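Folding and storing clothes: which tips are worth your time
Updated 3 Feb 2026

Every August the same advice goes round again. Roll everything, buy matching boxes, stand your shirts on end like files in a drawer. I have tried most of it in my own house and I'm not convinced by the half of it. What follows is what I still do, with some grumbling about what I gave up.

Start with a clear surface

The bed is a terrible place to fold. It's too low, it gives under your hands, and the duvet makes every straight edge go crooked. A table is better, and a plain flat board laid on top is better again if your table is grooved or sticky. White is good for dark clothes. You see the fluff and the loose threads before they go into the drawer with everything else.

Put the tub to one side and leave the rest of the board free. I used to have the tub in the middle and fold around it, which is daft when you think how wide a shirt is with its arms out. 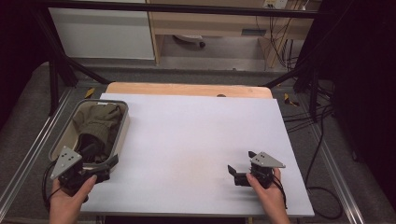
Tub to the left, folding space to the right.

One thing out at a time. I know it sounds slow. The fast way is to tip the whole lot out, and then you have a heap on the table where you wanted to fold, and the heap wins.

Do you need a proper storage tub?

The Plalside ones get recommended a lot. I have two and they're fine. I also have a washing-up bowl that does the same job and cost less. Look for straight sides and a rim you can get your fingers under. Lids I can take or leave. Clip lids crack at the corners and then you've got a tub with a broken lid, which stacks worse than a tub with none.

As for vacuum bags, I bought a set from Yammine and squashed a winter's worth of jumpers into them. They came out with creases I could still see after washing. For a spare duvet, yes. For anything you want to wear the day you unpack it, no.

Getting creases out before you fold

Most people fold the creases in. Something that has sat crumpled in a tub wants shaking, then pulling straight along the seams, then a flat hand over it from the middle outwards. Don't pick it up by a bunch from the middle and hope.

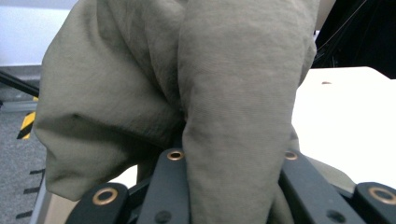

Plain woven cloth is the worst for this, and I don't believe anyone who says a good shake is enough. Heavier cotton will hold a fold you didn't mean to make for weeks. If smoothing by hand does nothing, a damp flannel pressed along the line will often shift it. Crease-release sprays are mostly scented water as far as I can tell. I got through a 500 ml bottle of the Vakex one and couldn't have told you which shirts had been done.

Folding boards

The hinged plastic sort. Funderden sell one with 9 panels and a booklet. My shirts did come out all the same size, I'll give it that, but so they do if I fold them round a magazine. The board now lives behind the wardrobe.

The plain fold I use: face down, sides in, sleeves back along the sides, bottom up to the collar in two goes. Thick things get one fold fewer.

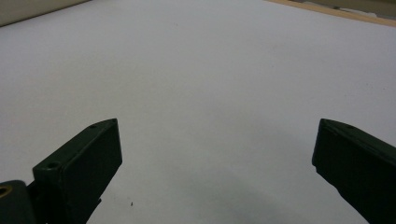
Wipe the surface down between dark and pale loads. A barely damp cloth does it, and give it a minute to dry or you'll be putting damp patches into the drawer. Lint rollers work on a board as well, though the sheets run out quickly and the refills are a racket.

Rolling or folding?

Rolling is good for a suitcase and for socks. In a drawer I find the rolls come undone as soon as you take one from the middle. Fourteen T-shirts rolled takes up the same room in my drawer as 14 folded, and I did check.

Lavender bags: nice smell, and I wouldn't trust them with a wool coat.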